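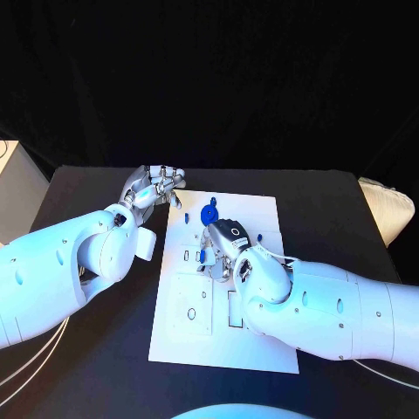
Casual assembly bench helpers wanted, July start

Trolgate needs 2 people for small-parts bench work. Pegs, cylinders, discs, white boards and panels. Fiddly stuff, so steady hands and decent eyesight please (glasses fine).

What you'd be doing: setting out the blue parts, putting pegs in upright, checking the layout, clearing the board and starting over. Lots of starting over. Patience matters more then experience.

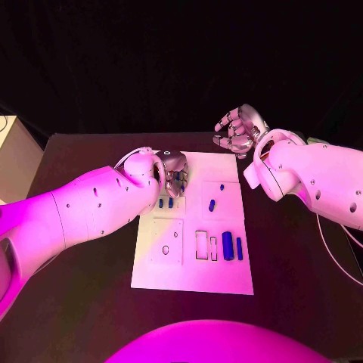 Shifts are 3 hours, mornings or arvos, your pick. Paid fortnightly, casual rates. Parking out back, tram stop at the corner. Dark clothing prefered, no dangly bracelets or rings at the bench. Closed shoes.

You'll report to Delali Gyamfi. Training on day one, paid. 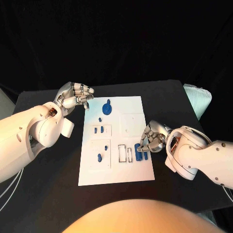 Must be 18 or over and OK with standing for most of a shift. Stools available, just ask. Uni students welcome, so are retirees. No resume needed, few lines on yourself and which days suit.

Get it to Sawsan Khasawneh at the Trolgate front desk by Saturday, May 31, 2025. Late ones go on the list for next round.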